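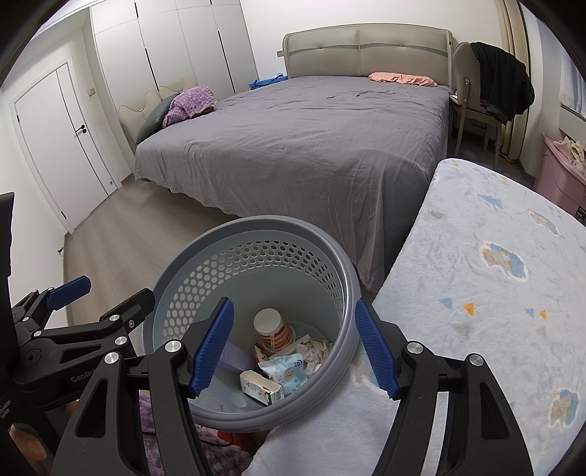
What is the difference between household waste and municipal solid waste?

Household waste is the material thrown away in homes. Municipal solid waste is a larger category that includes household waste along with similar material from shops, offices, schools, and public places, all of it collected by or on behalf of a local government.

CHAPTER 3
Waste and the Household

3.1 Introduction

Every home takes in goods and gives out waste. The first half of that exchange has been studied closely for a long time, and records of what families buy are kept in many countries. The second half has received far less attention. Most households can say what they spend on food in a month, but few can say what share of that food is thrown away, or how much of the weight they carry home from the store is packaging.

Chapter 2 dealt with collection and transport. It began at the curb, where waste becomes the concern of the public authority. The present chapter steps back to an earlier stage and considers how waste is formed inside the home, how it is held there, and how it is sorted or left unsorted before collection. Decisions made at this stage have a strong effect on what can be done later. Clean paper can be recycled into new paper. The same paper, once soaked with cooking oil or mixed with food scraps, usually cannot.

Students should be able, by the end of the chapter, to define the main classes of household waste, to plan a simple waste survey, and to explain why the same material may be accepted for recycling in one town and refused in the next.

3.2 Waste by Room

It is common to treat the home as a single source. For many purposes this is adequate, but it hides large differences between rooms. Kitchen waste is heavy, moist, and quick to decay. Bathroom waste is light and is seldom suitable for recycling. Bedrooms and living rooms produce a dry mixture of tissues, wrappers, paper cups, and small cartons, much of it packaging that was in use for only a few minutes.

The dry mixture deserves particular notice. A small carton may be recyclable where a local mill accepts it. A paper cup often has a thin plastic lining, which many mills are not equipped to remove. Used tissues have fibers too short to be worth recovering. When such items share one bin they are generally emptied together into the main household container, and the recyclable part is lost.

A survey in the town of Tromard, completed in November under the direction of Yaqin Zhong, followed 200 households for two weeks. Residents kept the waste from each room in separate bags, which were then weighed and sorted by hand. The survey found that most homes had a recycling container in the kitchen and none elsewhere. Material from the bedroom was rarely sorted, even in homes where kitchen waste was sorted with care. The full method is given in Section 3.5, together with the record sheets used by the survey team.

The neighboring district of Shboul later adopted the same record sheets, with one change - garden waste was weighed on its own. Results from the two places should therefore be compared with caution.

3.3 Terms Used in This Chapter

Generation: the point at which an item is discarded by its user.

Storage: the holding of waste in the home before it is set out for collection.

Source separation: the sorting of waste by the people who produce it, before collection.

Contamination: the presence in a recycling stream of material that does not belong there, or of suitable material that is too dirty to be processed.

Residual waste: whatever is left once recyclable and compostable material has been taken out.

Some older reports use "refuse" and "garbage" for different things, the first for dry waste and the second for food waste. This book uses "waste" throughout - the older words appear only in quoted matter.

Before You Read

1. List the places in your home where waste is stored. Which of them are emptied into another container before collection?

2. Find out which paper products your local program accepts. Note any that surprised you and bring the list to class.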